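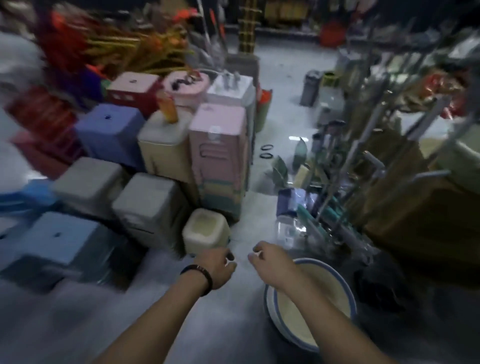

Picking plastic tubs and basins at the store

Most housewares stores keep the lidded tubs on the floor, packed close together, with the basins beside them. You usually have to crouch and pull things out to get a proper look. Go on a day when you have time for that.

Before you leave home

Measure the shelf or cabinet, depth included. Write down the height with the lid on. A tub that fits a 12 inch shelf bare may not fit once the lid is snapped down. Take a tape measure with you.

Square or round

Square containers line up against a wall and against each other. Use them for rice, flour, pet food, pegs and cleaning cloths. Round basins are better for hand washing and soaking, as there are no corners for grit to sit in.

Checking the lid

Press all four corners. If one pops up, try the lid from another tub of the same size. Some lids have a small hole in the center. Keep those for dry things that don't attract bugs, such as sponges or toys.

Checking the basin

Run a thumb along the rim and feel for sharp bits left over from molding. Set the basin on a flat part of the floor and push down on one side. It should not rock.

Color

Buy one color per job if you can. Mine are blue for laundry, pink for the bathroom, and beige for food. Rima Awwad wrote in to say she does it by room and marks the lids with tape, and that works too.

At home

Wash everything in warm water with dish soap and leave the lids off overnight. Price stickers come away with a little cooking oil. Leave it on for three minutes, then wipe.

Sidra Baloch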